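Plorard Motion Planner
Software > Planning > Tabletop arms

Reviewed by the Nirnville bench team. Sold in Canada by Gerkine. Licence per controller, renewed each March.

We stock Plorard and we use it, so read this page as you would any seller's page. We've tried to write down what it does on our own bench and leave the adjectives to the maker's brochure.

What it is

Plorard takes a model of your arm, a model of your work area and a goal for the tool, and gives back a path that keeps clear of everything in the model. It has a simulator built in, a scene editor, and a small library of common objects. It doesn't do perception. If you want it to work from live sensor data you'll need something upstream, and most of our customers pair it with Inga, sold separately.

The brochure says "plans in any environment". We would change that to "plans in any environment you have described properly", and describing it properly is most of the labour.

What we tested

Reinaldo Coutinho set up 288 planning requests in the simulator, all of them reaches over a perforated table with crates and a few loose objects. Plorard returned a path for all but 15. Of those 15, five were our own fault: the goals were inside a crate wall. The rest were awkward reaches where a path did exist, and a second request with a different seed found it. We don't love that. A planner that gives a different answer when you ask twice needs a retry wrapper around it, and you will be the one writing the wrapper.

Planning time was fine on a plain desktop. It got slower when we used the full lattice geometry for open-sided crates in place of simple boxes. With boxes it is quick, but the planner then treats the inside of the crate as solid and won't reach into it. There is a middle setting called "shell" that we ended up leaving on.

What we'd want to know before buying

Collision margins are global. You can't ask for a wide margin near the arm's own cables and a tight one near the workpiece. The maker has had this on its list for a while, and we wouldn't buy on the strength of a list.

Cables and connectors aren't in the stock arm models. If yours stick out, add them yourself in the scene editor. It takes an afternoon the first time.

The object library has 101 entries. Many are the same shape in different colours, which is handy for testing a vision system and no use at all to a planner.

Logs are good. Every rejected path is stored with the pair of parts that would have touched, and you can step through it at your own speed. This is the feature that kept us from sending it back.

The simulator

The rendering is better than it needs to be for planning work. Shadows and shiny surfaces look convincing, and that can fool a buyer into thinking the physics is equally careful. It isn't. Grasping is handled by attaching the object to the tool, so don't use Plorard to find out whether your gripper will hold a bowl. Use it to find out whether the arm can get to the bowl.

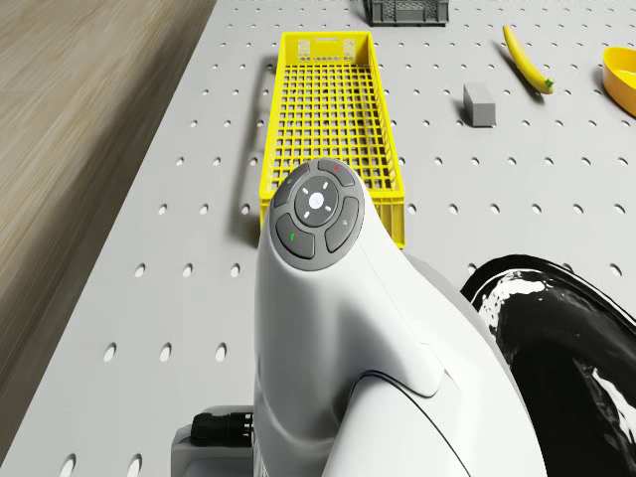
Simulator view over the arm: yellow crate straight ahead, with the grey block, banana and bowl farther right.

Licence and support

One licence covers one controller and any number of simulator seats. Moving a licence to a new controller means an email to Gerkine and a short wait. Support is by email only and answers have been sensible, if brief.

Try the trial version with your own table, your own arm model and the worst reach you have. If it can't manage that one, the other features won't make up for it.

Trial download and price list: ask at the Gerkine counter or use the contact form.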